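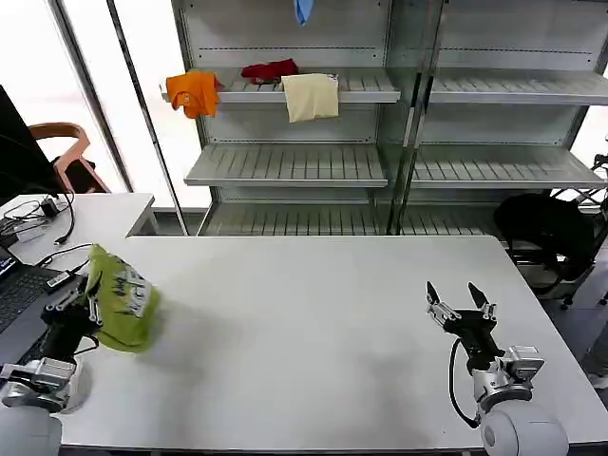

Figure 1. The two-arm workstation with a T-shirt held in the left gripper.

Virnley Robotics Module – Handout 4: Garment Handling with Two Arms

Scope of the unit

This handout accompanies the fourth practical unit and should be read before students attend the laboratory. The unit deals with the picking up, spreading and folding of a single short-sleeved garment by a pair of table-mounted arms. Students are expected to have finished the calibration exercise in Handout 3 and to have their login for the Edgate workstation.

Rigid objects, as handled in the earlier units, keep their shape when they are grasped. A block picked up at one corner has the same dimensions as a block lying on the table, and its position can be worked out from the position of the gripper. Cloth does not behave in this way. A shirt lifted at the hem hangs differently from one lifted at the shoulder, and the same shirt lifted twice at the same point may hang differently each time. The folding task is set for this reason, and marks are awarded for the handling of variation between attempts as well as for the finished fold.

Working groups

Groups are as listed on the module page. Each group is allotted 15 minutes at the table per session, including the time needed to load its own settings. Groups that overrun will be asked to stop. One member operates the arms, one keeps the log, and the remaining members watch the table and call out any fault. Roles must rotate between sessions, and the log should show who held each one.

Starting position

Every attempt begins with the garment crumpled. It should be gathered loosely and released over the table from a low height. It must not be arranged by hand afterwards, even where a sleeve has landed underneath. An attempt begun from a flat garment will be entered in the log as a practice run and does not count towards the total.

The first grasp

The choice of the first grasp point has more influence on the attempt than any later step. Students should look for a raised ridge or a rolled edge that stands clear of the table and bring the fingertips in low, with a narrow gap between them, so that the cloth can be taken without pressing on the table top.

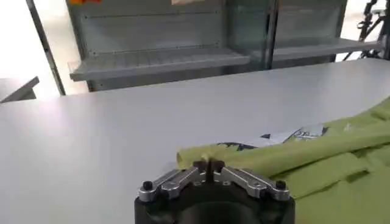
A grasp taken too deeply will gather two or more layers, and the garment will then lift as a bundle and will not open out. A grasp taken too shallowly tends to slip during the lift. Both faults should be recorded under the codes given in the Mondari log sheet (G2 for several layers, G3 for a slip), together with the attempt number. Where the operator is unsure which fault has occurred, the code G9 is to be used and a short note added.

Printed designs on the front of a shirt are a useful guide to its orientation, but they should be treated with care. A design that is partly hidden in a fold may suggest the wrong side or the wrong end. Students using the Morgan detection script should note that it was prepared with 129 labelled views of plain and printed shirts, and that its results on heavily crumpled cloth are weak – a second look after the first lift is advised.

Folding sequence

Once the garment is spread, the sleeves are brought in, the sides are folded towards the centre and the lower half is brought up to the collar. The finished fold should be a compact rectangle. An arm that is not in use must be kept clear of the garment, with its fingers open, until it is next required.

Number of attempts

Each group should complete 11 counted attempts before the July review. Across all groups this will give a shared set of around 200, which will be used in the following unit on learning from recorded movements. Failed attempts are to be kept. A log containing only successful folds will be returned.
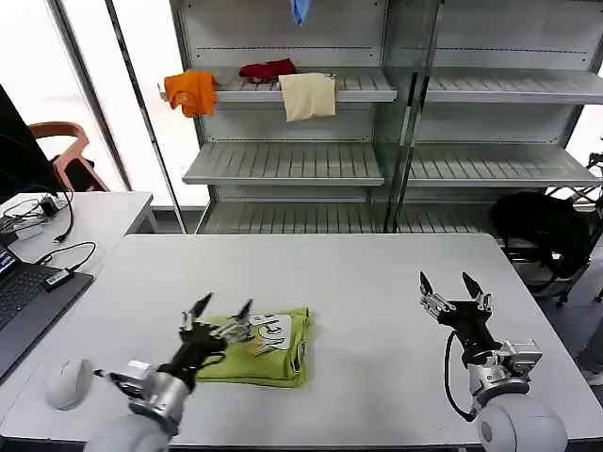 What should a group do if the fold is complete but the edges do not line up?

The attempt is counted and marked as complete, with the misalignment measured at its widest point and entered in the final column of the log sheet. The garment should not be straightened by hand before the measurement is taken.

Submission

The log sheet and a written account of no more than two pages are to be uploaded by 4 p.m. on the closing date shown on the module page. The account should discuss at least one failed attempt in detail. Late work is subject to the usual Virnley rules.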